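Helpers wanted for a home robot arm build, Grerkdale

I am looking for two people to join a robot arm project at the shared workshop in Grerkdale, starting in January. The places are unpaid. Parts, tools and bench space are covered, and you keep your workshop access for as long as you are on the build.

The project is called Barredo. It is a tabletop arm with a two-finger gripper and a small camera at the wrist, and the job we have set it is packing a takeout coffee order. That means cups, lids, straws, napkins, a carrier and a bag. The arm moves well enough. Most of the work left is in the gripper and in the practice runs.
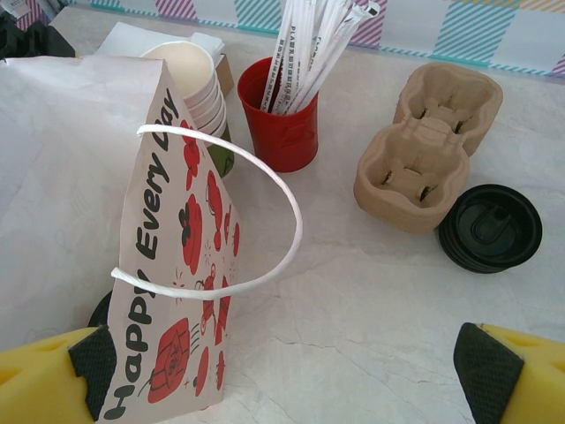
Paper goods are hard to handle. They bend, slide and fold in ways that a block of wood does not, and the finger pads need to hold them without crushing them. One person will work mainly on the fingers: cutting and fitting pads, trying different grip strips, and keeping notes on what was changed. You should be comfortable with hand tools and basic wiring.

The other person will run practice sessions. You guide the arm through a task, save the recording, reset the table and do it again. We have 852 usable recordings and want 2,000 before we start the next round of training. It is slow work and it suits someone patient. You do not need to write code, but you do need to label files the same way every time.
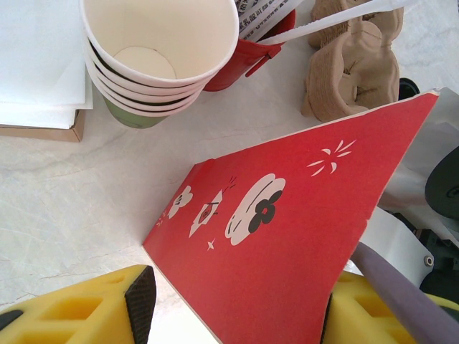 Flat items like card folders are on the list too, along with anything else that might go out with an order. If you have ideas for other items, bring them.

Sessions run from 6 p.m. to 9 p.m., two evenings a week. We can move one of them if your work hours change. Parking is on the Nencombe side of the building — use the back door after 5 p.m.

You must be 18 or older and able to stay with the project through April. Experience with the Grillen motor boards would help but is not required.

To apply, send a short note to Petronella Mofokeng at the workshop desk. Say which place you want, which evenings you are free, and one thing you have built or fixed.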